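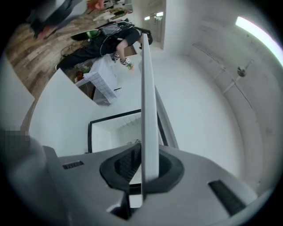 **Fetch and Carry: teaching a robot arm about the kitchen, by hand**
Project report, group 2
Kuldeep Pathak, Ea Kvaran, Arnar Hafstein
Supervisor: Kirsten Thorlacius

### 1. What we set out to do

The project brief asked each group to pick a household chore and collect enough demonstrations of it to train a policy for a two-armed robot. Group 1 took folding towels, which we had wanted. We took the fridge.

The plan, as written in September, was to cover four chores: putting things into a fridge, taking them out again, opening and closing the door, and wiping the shelf. Kirsten read it and wrote "four?" in the margin. We kept all four. By the second week we had dropped wiping, and by the third we were treating the door as part of the other two, so the margin note has aged better than the plan.

We called the project Grorkia, after a word Arnar typed when he was trying to type something else. It is now the name of the repository, the shared folder and the mark sheet, and it is too late to change it.

### 2. Method

We collected everything with hand-held grippers, one in each hand. The person doing the chore squeezes the jaws open and shut, and the recorded motion is later mapped on to the robot's arms. The advantage is that you don't need the robot while you record, and since three other groups also wanted the robot, this suited us.

Each session had a demonstrator and a logger. The demonstrator did the chore, over and over. The logger called the start and stop of each episode, wrote down the objects used and marked anything that had gone wrong. We swapped every half hour at first. Later we swapped whenever the demonstrator began to sigh.

An episode counted as good if:

- both grippers were tracked from start to finish
- the object ended up where the episode card said it should
- the demonstrator had not used an elbow, hip or chin

The last rule was added after the first session. When both your hands are holding grippers, the door of a small fridge swinging back at you is a surprisingly emotional event, and all of us had closed it with something we shouldn't have.

### 3. The posture problem

We had assumed that the hard part would be software. For the first two weeks the hard part was our backs.

The fridge stood on a table, and to reach the lower shelf with a gripper you have to get your wrist down to the height of the shelf and keep it level. Ea, who is the tallest of us, did this by bending at the waist. Kuldeep did it by bending his knees. Arnar did it by complaining. When we plotted the three sets of paths, they looked like three different chores, and the first policy we trained seemed to have learned an average of them, which meant going in at a height that suited no shelf at all.

Halfdan Hallgrímsson, who teaches the ergonomics module, lent us his copy of Postura, a program that works out joint angles from marker positions. It told us that we were all standing wrong. It also told us that Ea's approach was the most repeatable, so we all learned to stand wrong in the same way.
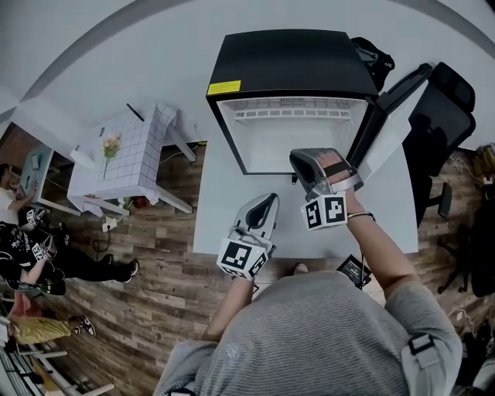

After that we wrote down where to stand and how to begin, and we stuck to it. Feet behind the tape. Both grippers up over the table before the logger says go. Left gripper stays back until the right one is clear of the door. It sounds fussy, and it took a whole Sunday to agree on, but the share of episodes we had to throw away dropped a good deal once we stopped improvising.

The other thing that helped was slowing down. A person putting a carton in a fridge takes a second or two over it. Recorded at that speed, our tracking lost the right-hand gripper just as it went past the door, again and again. We aimed for around 7 seconds per episode in the end, which feels like acting in a very dull play.

### 4. Results

We recorded 1238 episodes and kept most of them. A few were lost to tracking, a few to flat batteries, and one entire morning to Arnar saving over the folder. (He would like it noted that the folder had a confusing name. He had named it.)

For the final test we ran the trained policy on the robot with objects it had seen before and a few it hadn't. Out of 52 attempts at putting something in the fridge, it managed a little over half. Taking things out went worse. Most failures were of one kind: the robot reached in correctly, closed its jaws slightly early and then carried nothing, with great care, back to the table.

We think this comes from us. Going back through the demonstrations, we found that we all began closing the jaws before we had properly arrived, trusting our hands to sort it out. Our hands did. The robot's didn't.

### 5. What we would change

Fewer chores, obviously. We would also put a stand of some kind under the fridge. Pluvwood in the workshop's spares cupboard would have done, and Kirsten suggested it in week one – we said we would look into it.

We would label the failed episodes properly instead of writing "bad" next to them. There are a lot of "bad"s in our log and we can no longer say what was bad about them.

The data and the log are in the Ásgeirsdóttir archive folder on the department drive, under Grorkia. Please don't save anything over it.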